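Lists > Small-Firm Defense > Archive > August > Thread: Paper discovery and the 14-day letter

Re: Paper discovery and the 14-day letter
Posted by Adhiambo Makori, 4:40 p.m., August

Saqib Dhanial wrote:

> Has anyone else received the new form letter from the Nerside prosecutor's
> office? It says that discovery in misdemeanor cases will be "made available
> for inspection" and that the defense has 14 days to object to anything in it.
> Mine came with a client's simple assault file. One shove outside a tire shop,
> two witnesses, no injuries. The file is 1,552 pages. I asked for it in
> electronic form and was told I could bring my own scanner.
>
> My questions are (1) does the clock run from the letter or from when I get
> to look at the thing, and (2) what on earth is in there.
>
> Saqib

Saqib,

Welcome to the club. We don't have a handshake, but we do have paper cuts.

On your second question first, because I've been through one of these and the answer is mostly nothing. In my case (disorderly conduct, a dispute over a parked boat) the file ran past 600 pages, and a good half of that was the maintenance log for the breath testing machine. My client was never breath tested. He wasn't accused of drinking. I raised this with the deputy, who told me it was included "for completeness." I asked whether completeness might also stretch to the officer's notes, which were missing. He said he'd look into it, in the tone my dentist uses about my wisdom teeth.

So: go through yours for what isn't there. Make a list before you start reading of what you'd expect in a shove case. Dispatch audio, the notes, both witness statements, any video from the shop, whatever was said in the car. Then check the pile against the list. I did it the other way around and lost a weekend to calibration certificates.

On the clock. The letter says fourteen days "from the date of this notice," and I would treat that as real even though I think it's wrong. Our local rule talks about disclosure, and I don't see how a thing has been disclosed when it's in a cabinet on the third floor that closes for lunch. But I wouldn't want to be the one to find out with a client's case. What I filed was one page long. It objected generally, said when I'd first been allowed to see the file, listed what was missing and asked that the time run from the inspection. Judge granted it without a hearing. I can't promise yours will, and there is nothing published that I know of.

Keep the envelope, by the way. Mine was dated four days before the postmark, and that did more for me than my argument did.

On the scanner: yes, they mean it. There's one outlet in the room and it's behind the radiator. I used the Harnuvent, the little folding one, and it did fine until it met a staple. If you have more than one of these coming, the copy shop on Kananitz Street will send a person over, but they wanted a minimum of 100 pages per visit and payment up front. Put the cost in your letter to the court if your client is indigent. I did and got most of it back, eventually, by check, in an amount that matched nothing I'd submitted.

Somebody asked me off list about the Sánchez motion, the one floating around from the next county over. I have a copy. It's a good motion, well written, and it lost. The fact section is still worth borrowing for how it lays out the delays in a table. I'd leave the paragraph about Magna Carta where it is.

One more thing, and then I have to go argue about a leash ordinance. Don't let the size of the file scare your client into a plea. Mine saw the boxes and was sure they had something. People think a stack that tall must weigh something in court. I walked him through it and showed him that nearly everything in it concerned a machine. He calmed down, and then got angry, and I had to calm him down again.

If you end up filing, send me the caption and I'll add it to the list I'm keeping. I'd like to bring a few of these in together and ask for a standing order.

Adhiambo

Recent in this list
- Bond hearings by video: who mutes whom
- Sample letter, request for dispatch audio
- Courthouse parking, again
- Expungement fee went up
- Looking for coverage, Nerside arraignments 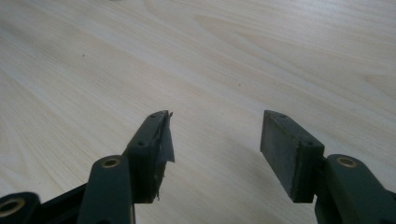 Saqib Dhanial: Thanks, filing the one-pager tomorrow. The notice is dated the 2nd and the postmark is the 7th, so I've got you beat by a day. Dispatch audio is missing, and so is the second witness. I do have the breath machine log, all of it.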